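Trernia Parallel Gripper, Bench Version
Setup, pad care and spare parts

Part number 2336 (gripper complete)
Part number 2369 (pad set, one pair, with screws)
Supplied by Lovar

General

The Trernia is an electric two-finger parallel gripper for bench arms handling light, rigid pieces: battens, blocks, board offcuts, small cartons. Both fingers are driven from a single screw and close on the centerline of the wrist flange. Each finger has a rigid black outer shell and a replaceable textured pad. The pads are wear parts. The shells are not, and should last the life of the gripper if the cable is routed properly and the fingers are kept off the table.

The gripper is shipped with pads fitted, the wrist camera bracket attached, and the finger zero set at the factory. Check the zero again after mounting. Transport can shift it slightly, and a gripper that closes off center will drag the workpiece sideways as it grips.

Mounting

Switch off the arm and lock the controller before any work at the wrist. Clean the flange face with a dry cloth. Fit the locating pin first, then the flange screws, and tighten in a cross pattern to the value printed on the sheet in the box. Do not use thread locker. Tumer adapter plates are available for arms with the older flange pattern – order by arm model.

Route the cable along the outside of the wrist and leave a loop large enough for the full rotation of the last joint. Jog that joint slowly from one end of its travel to the other and watch the loop. It must not pull tight, and it must not hang below the fingertips at any angle.

Setting the finger zero

1. Open the fingers fully and remove any workpiece.
2. Select Maintenance, then Finger Zero.
3. Close at the lowest force setting until the pads touch.
4. Press Store. The display returns to the main page.
5. Open and close twice. If the reading at contact drifts, check the pad screws before repeating the procedure.

Setting grip force on wood and coated board

Set force with the actual workpiece, at the actual grip height. A setting made on a metal gauge block will be too high for softwood and for any board with a thin decorative face. Start at force step 2 and raise it one step at a time until the piece can be lifted, turned through the working angles and held without slipping in the pads. Step 9 is the maximum and is intended for metal parts only.

Grip on the two long edges with the fingers straddling the lower end of the piece. Keep the full pad face on the material where the height allows. A pad that only catches the piece with its tip wears at the tip, and the wear is hard to see until the grip starts to fail.
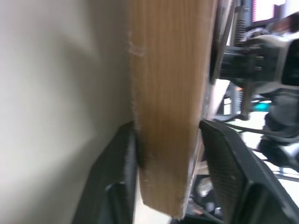
Ximena Huerta writes that on coated boards she stays one step lower than the table suggests and slows the lift instead, and that her pads have lasted noticeably longer this way. She asks whether the slower lift causes trouble with the grip check.

It does not. The grip check reads finger position after closing and again at the top of the lift, and takes no account of the time between the two. A lower force with a slower lift is a good choice for coated board, provided the piece is not swung at full speed afterward. Reduce the transfer speed as well, or the piece may turn between the pads at the end of the move.

Boards with chipped or scuffed edges need a separate check. The pad bridges small chips without difficulty, but a raised flake of coating can hold the pad off the edge and give a false width reading. Remove raised flakes by hand before loading.

Pad care

Inspect the pads at the start of each shift and clean them at the end. Under normal use the texture should be visible across the full face. A shiny patch means that the pad is slipping or that residue has packed into the surface.

To clean:

1. Open the fingers fully and lock the controller.
2. Brush each pad with the nylon brush supplied, working across the texture in both directions.
3. Wipe with a lint-free cloth dampened with water. Do not use solvent, which hardens the pad.
4. Let the pads dry before gripping.
5. Brush out the screw recesses. Dust left there will lift a new pad off its seat.

Compressed air is not recommended. It drives fine dust into the finger guides, and the guides then have to be stripped and greased.

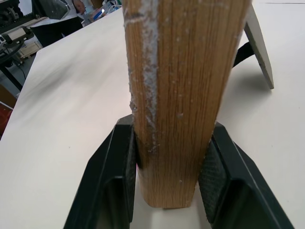 Cleaning intervals depend on the material far more than on the number of cycles. Planed hardwood with clean faces leaves very little behind, and end-of-shift cleaning is enough. Sawdust, filler, plaster and chalk are another matter. A block with a pale, chalky band down one side, like the oak-colored one held upright between the pads here, should be wiped down before it goes back into the cycle, and the pads should be brushed after the run. The texture fills gradually, and the first sign is usually a longer closing movement at an unchanged force setting. Foulkes nylon brushes in the narrow width fit the pad face and can be ordered with the pad set.

Replacing the pads

Always replace both pads together. A new pad opposite a worn one moves the grip point off center, and the finger zero cannot correct for this. Remove the screws from the back of the shell, lift the old pad out squarely, clean the seat, and fit the new pad with the texture facing inward. Tighten by hand with the short key. Repeat the finger zero procedure before returning the arm to work.

Spare parts

2336 Gripper, complete with pads and camera bracket
2369 Pad set, one pair, with screws

Brushes, adapter plates and replacement cables are quoted on request. State the arm model and the cable length with the order. Orders for pad sets received by noon on Thursday ship the same week.

Service contact at Lovar: Roxana Ñahui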